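Simulated robot learns to walk round the back

Dristberg, 01/12/2024

A research group at the Nellier laboratory has taught a simulated robot to do something most people manage before their second birthday: when a thing is in the way, go and look from the other side.

The method is called Hoarau, after the street where the group used to eat lunch, and it is described in a report the lab put on its website this week. It deals with a complaint familiar to anyone who has trained a machine to handle objects from camera images. The machine learns what things look like from one good angle. Give it a bad angle and it carries on with full confidence, reaching for the handle it remembers and closing on air.

"We had a policy that scored beautifully as long as you put everything the right way around," said Higinio Ocampo, who leads the project. "Then somebody turned one of the objects and it became a very expensive way of poking a box."

The group's answer was to make the training worse on purpose. Every practice run takes place in a simulated room with a table in it, and the software that sets up the room has been told to be unhelpful. It picks an object, turns it to a random heading, moves the viewpoint and shifts the light. Colors of the walls and the tabletop change from run to run. A fair share of the results show the robot very little it can use.

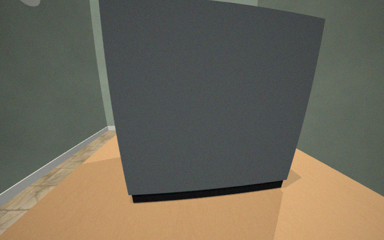
A simulated tabletop used in the work, with a large gray object showing a blank face to the viewer.

Views of this kind are known in the lab as "the backs of things," and for a long time they were thrown out. An automatic filter looked for training images with no visible handle, button or label and deleted them as uninformative. Bereket Wubshet, a doctoral student, was given the job of speeding the filter up. He turned it off instead to get a baseline time, forgot to turn it on again, and came back to find that the policy trained overnight was better than the one it was supposed to be compared with.

"I would like to say there was a hypothesis," Wubshet said. "There is one now. It's in section two."

The hypothesis, as it appears in section two, is that a blank panel tells the robot plenty, provided the robot is allowed to do something about it. Hoarau gives the policy a second option at every step. It can reach, or it can spend some of its limited time moving the viewpoint before deciding. Moving costs points. Reaching for something that isn't there costs a lot more. Left alone with those prices, the policy gradually learned to tell a view worth acting on from one that was mostly gray.

The team tested it on 500 simulated arrangements held back from training. The new policy completed the assigned task in 85 percent of them. The old one, with the filter in place, was tested on the same arrangements and did well on the ones facing forward, and the report is polite about the rest.

Getting there took 1,721 training runs, a figure Ocampo gives without being asked. A large number of those were lost to what the report calls "orbiting," in which the policy discovered that looking was safe and reaching was risky, and so circled the object until time ran out. It never made a mistake this way. It never did anything else either. The fix was to raise the cost of each additional look, so that the first is nearly free and the fifth is painful.

A few other oddities are listed in an appendix that is longer than the main text. The policy is slower when the tabletop is in heavy shadow, and appears to treat a sharp shadow edge as something it ought to inspect. It also does slightly better with tall objects than with short ones, which nobody in the group expected and which the appendix discusses for four pages before leaving it to future work.

All of this has happened in software. The room, the table and everything on it are rendered, and so far no physical robot has walked, rolled or leaned around anything on Hoarau's advice. Real cameras blur, real arms bump into real tables, and moving a viewpoint in simulation takes no longer than moving a number. Ocampo said the group had budgeted for the policy to get noticeably worse when it meets hardware. He declined to say how much worse, on the grounds that he would be quoted.

Those trials are planned for August at Eltotach, a parts supplier whose stockroom holds a good many boxes and has no agreed policy on which way they should face. The company has offered a single aisle and asked that it be left passable. Wubshet spent a morning there taking measurements and came away encouraged by the disorder.

The training code will be released once the comments have been cleaned up. The filter is included, switched off by default, with a note from Wubshet asking users to leave it that way. A command-line option turns it back on for anyone who wants to reproduce the earlier scores.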